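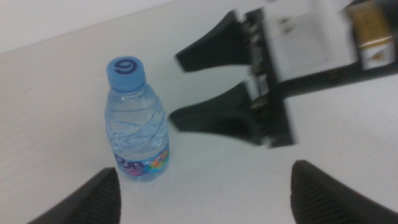 Rigoberto Nava asked us why a water bottle has twisted lines pressed into its plastic, and whether the bottle would fall down without them. He also asked why his can of soda has no such lines. We thought these were good questions, so we put both of them on this page of the Kivo reading corner.

Let us begin with the water bottle. The plastic in it is very thin. If you take a flat sheet of paper and stand it on its edge, it bends and falls. Now fold the same paper many times, like a fan, and try again. It stands! The folds make the paper stiff. The ridges on a bottle do the same work. A smooth bottle of the same thin plastic would still stand on the table, but it would feel soft when you squeeze it, and the water could jump out when you open the cap.

The cap has small ridges too, all the way around. Those ones are for your fingers. Try to open a bottle with a little soap on your hands and you will understand quickly how much your fingers need them.

What about the can?

A drink can is made from aluminum, a light metal. The wall of the can is thinner than you would guess. When the drink inside has bubbles, the gas pushes on the wall from inside, in every direction, and this push keeps the can hard. A closed can of soda is difficult to squeeze. An open one is easy - you can make a dent with your thumb. A round shape is good for this job, as the push is shared equally around the wall. In a square can the flat sides would swell out like a pillow.
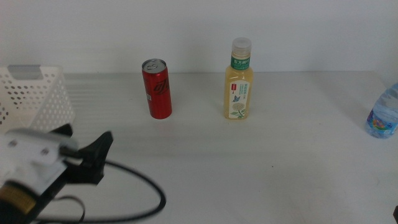
A slim red can and a bottle of yellow tea. Look at the shoulders of the tea bottle.

Tea without bubbles does not push so much on its bottle. For this reason the people who design tea bottles can choose a more square shape. Square bottles stand close together in a box, with less air between them. But a square bottle has corners, and it is not so comfortable to roll in the hand. Every shape gives you something and takes something.

Clearing the table

After a snack there are usually bottles and cans left standing, and somebody must put them away. At home my children do it in this order:

Close all caps first. Turn until the cap stops, and then do not force it.
Look into each open can. If there is still some drink inside, finish it or pour it in the sink.
Put the tall things in the basket first, standing up, and the small things between them.
Wipe the table last.

The wiping is the part which is most often forgotten. Bend down until your eyes are near the level of the table and look across it. From there you can find crumbs and small dark spots that you did not see when you were standing.
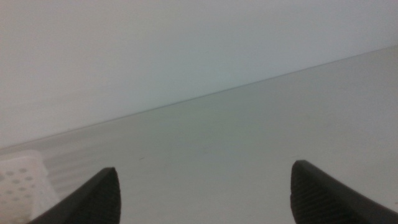
Can you find the tiny dark speck?

A sweet drink that dries on a table becomes sticky, because the water goes away into the air and the sugar stays. Use a cloth that is a little wet. The new water takes the sugar up again, and then you can wipe it off.

Why has the basket holes?

There are three reasons that I know. Holes save plastic, so the basket is lighter to carry. If a wet bottle drips, the air can come in through the holes and dry it. And you can see a bit of what is inside without lifting everything out.
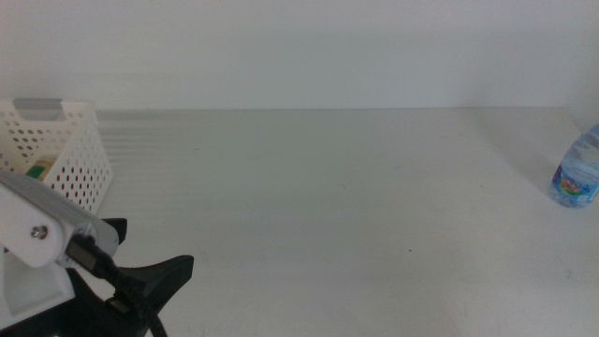 Small round holes in the side of the basket, with something reddish behind them.

Round holes are also stronger than square ones. A crack likes to begin in a sharp corner, and a circle has no corners at all.

Something to try: put one spoon of water on each of two plates. Cover one plate with a bowl and leave the other open. Look at them again after 7 hours. Which one has more water left, and what does it tell you about a basket with holes?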